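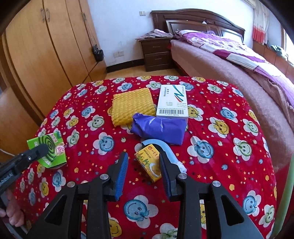 *Photograph: Galtomby Residents' Service*

Suleiman Eze, who advises tenants at Galtomby on home storage, begins every visit at a table. "Drawers are opened later," he said. "First, whatever has been left out is looked at together."

On a flowered red cloth between wardrobe and bed, a medicine box may lie beside a brush and a wrapped packet. Mr Eze asks that medicines be moved first – "to one shelf, in their own boxes". The service will extend to Skurcombe in September.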